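1/ Every few months somebody in my feed shares that claim that fixing an old computer "saves 200 kilos of carbon". Lovely round number. I've spent a week of evenings trying to find out where it comes from and I am now grumpier than when I started.

2/ The trail goes like this. Local paper quotes a leaflet from the Gurkside reuse scheme. Leaflet quotes a blog. Blog quotes "a study". The study link goes to a page selling refurbished laptops. Not a promising start.
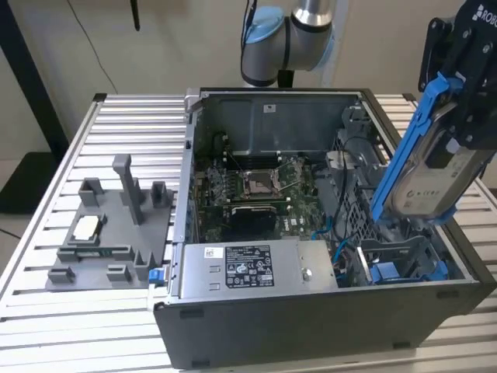
3/ My problem with the leaflet is the word "saves". Saves compared with what? If I keep a machine going and would otherwise have bought a new one, fine, I'll believe there's a saving. If it was going to sit in a cupboard in Stistley until the end of time, I've saved nothing, I've just found it a job. Take a big Dell tower on its side with the cover off and no processor in the socket. Is that a computer being saved, or a box of parts? The leaflet would count it either way, as far as I can tell, and I did ask.

4/ The reply I got: "we use an industry average". Which industry? Averaged over what? A tower with its own great lump of a power supply is a different animal from a thin laptop, and both get the same 200.

5/ Then there's the electricity. Old desktops can be thirsty. If it's switched on for an hour a week, who cares. If it's left running all day as somebody's file server, I'd like to see the sum done properly, with the electric bill on the same page as the saving. Haven't found one yet. Send it if you have it, I'll read it.

6/ The scheme says it has "rescued" 3260 devices. I asked how many of those are in use now. They don't follow them up. So a machine handed over in August and binned by Christmas is still a rescue. Handy.

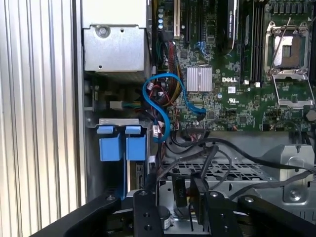
Dell innards, drive cage at the top, blue plastic handles lower down.

7/ Before the replies fill up: I am not against repair. I am typing this on a machine that's 11 years old with a wonky space bar. I'd be delighted if the figure were true. I'd also be delighted if people stopped printing it on tote bags before checking.

8/ A few of you have mentioned the Uvinville scheme, which publishes a longer report. I've read it. It's better! They separate working machines from parts, and they say how long they assume each one stays in use (5 years, which seems generous to me for a donated desktop, but at least it's written down so I can argue with it).

9/ Someone else sent me the Suvarna calculator, where you type in your device and it gives you a badge. I typed in "toaster" and got a badge. Make of that what you will.

10/ What I'd want from any of these schemes: how many went out working, how many were stripped, how many were still going a year later. Even a rough survey would do. A postcard in the box – "still using it? yes / no" – and somebody to tot them up.

11/ I've emailed Gurkside again to ask for the original study. 21 December 2020, so I don't expect an answer before the new year. Will add it to the bottom of this thread if one turns up.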